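Como é que um robô sabe onde pôr a mão?

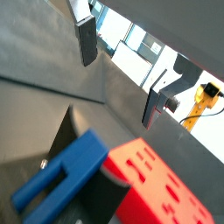
O dedo azul da garra e, à direita, um bloco vermelho com pequenas marcas na face de cima.

Quando queres pegar num lápis, olhas para ele, esticas o braço e fechas os dedos. Fazes isto sem pensar. Um robô precisa de um programa para cada uma dessas coisas, e os programas têm de conversar uns com os outros muito depressa.

Primeiro: ver

Uma câmara dá ao computador uma grelha de pontinhos coloridos, chamados píxeis. Cada píxel é guardado em números. Um vermelho pode ficar escrito assim: 188 de vermelho, 20 de verde, 3 de azul. O computador não sabe que aquilo é um bloco. Só tem os números.

O programa que trata disto chama-se programa de perceção. Procura píxeis parecidos que estejam juntos, descobre onde a cor muda de repente e marca ali uma borda. Com as bordas, calcula onde está o objeto e para que lado está inclinado.

Há uma dificuldade: a mesma cor muda com a luz. A face de cima do bloco vermelho parece quase cor de laranja e a face do lado parece mais escura. O programa tem de perceber que as duas pertencem à mesma peça.

Uma câmara perto da garra também vê a própria garra. O dedo azul ocupa uma boa parte da imagem, e o programa precisa de saber que ele faz parte do robô – senão podia tentar agarrar-se a si próprio.

Segundo: planear

Agora entra o programa de planeamento. Ele escolhe um caminho para o braço e verifica se alguma parte vai bater numa parede. Num espaço com paredes cinzentas dos dois lados, como este, muitos caminhos não servem. O planeador pode experimentar 91 caminhos no computador antes de o braço se mexer um milímetro.

Terceiro: controlar

O programa de controlo manda nos motores. Diz-lhes «avança», mede onde o braço está, compara com o sítio onde devia estar e corrige a diferença. Depois repete tudo, muitas vezes por segundo. Tu fazes uma coisa parecida quando levas um copo cheio para a mesa.

Experimenta em casa

Põe uma borracha na mesa e pede a alguém que feche os olhos. Essa pessoa é o robô e tu és o programa. Só podes dizer «esquerda», «direita», «frente», «trás», «desce» e «fecha». Depois muda a borracha de lugar e repete as mesmas ordens, pela mesma ordem. A mão vai parar ao sítio antigo.

Palavras novas

Píxel – um pontinho de uma imagem digital.
Perceção – descobrir o que há à volta a partir dos sensores.
Garra – a mão do robô.

Texto de Rozália Tóth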